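Progress report to the Bendedix small grants program
Project: Dog walking map and meet-up mornings
Prepared by: Manikandan Fernandes
Date: Mon 11 May

Dear Ms. Reinholz,

I send you the report on the first part of our project. I follow the order of the questions in your form, and where I have no answer yet I say so.

Walking routes

In our application we promised four walking routes for people who have a dog and no car. Two are finished and are on the map. The first goes from the tram stop at the Fikaritz meadow along the canal and back by the school. The second is shorter and flat, and we made it for old dogs and for owners who walk slowly. Lev Antoniuk walked both with his terrier in the early morning and again after work, when there are many bicycles. After his remarks we moved the start of the canal route to the other side of the bridge, where the path is wider.

The third route is delayed. It crosses the orchard behind the Çetinkaya bakery, and the owner wants the dogs on the leash from gate to gate. We agree with this, but he also asks for a sign at each gate, and we did not plan signs in the budget. Please see the question at the end of this report. The fourth route we have not started.

Printed map

The map was printed in March, 519 copies. The printer delivered a little more than we ordered and did not charge for it. The copies are at the library, at the veterinary practice of Dr. Schumacher and at the bakery. Two water points are marked in the wrong color in the legend. In the online version it is already corrected.

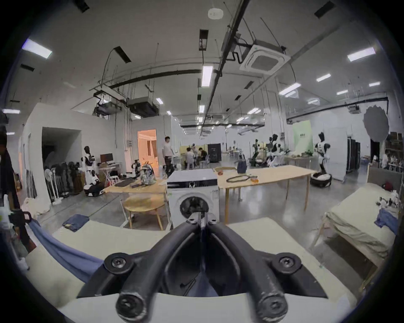
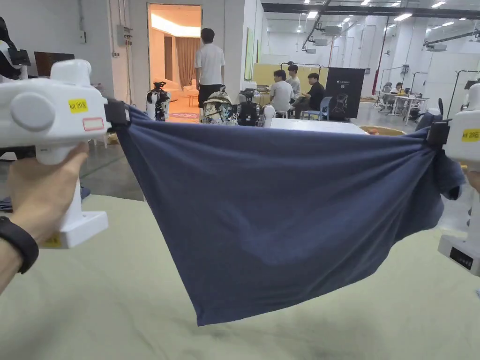
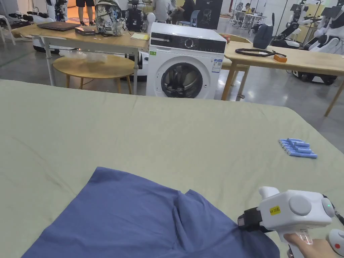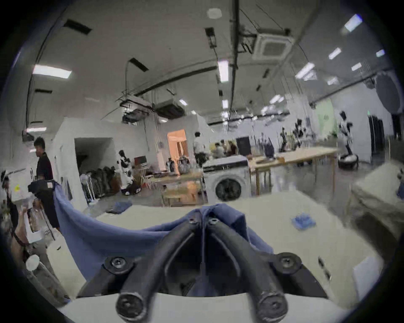
Blue cloth, in all four pictures.

Meet-up mornings

The meet-ups take place on Saturday mornings at the meadow. They are going well, I think, although in February the ground was too muddy and we stayed on the paved part. Small dogs and large dogs now start separately and come together only for the walk. This was the idea of Sibusiso Khumalo, who leads the meet-ups, and it made the first minutes much calmer – before, there was a lot of barking and some owners went home early.

We had one complaint from a neighbor about noise. Sibusiso visited her and we moved the meeting point farther from the houses. She did not write to us again.

Dr. Alaric Schumacher gave a short talk about ticks and hot pavement. The people had more questions than he had time, so he will come again in September.

Travel with dogs

This part is behind the plan. We wanted to publish a page about taking a dog on the regional train, with the rules for tickets and muzzles. The text is written, but the rules are different on the two lines and I am waiting for a written answer from one of them. I prefer to publish it late than with a mistake.

Budget

The costs for printing and for the web page are inside the plan. Leashes and folding bowls from Zukico were a little cheaper than the offer. The difference is still in the account.

Question to you

May we use this difference for the gate signs on the third route? If yes, I need only a short confirmation by e-mail. If a formal change request is necessary – please send me the form, I did not find it on your page.

With kind regards,
Manikandan Fernandes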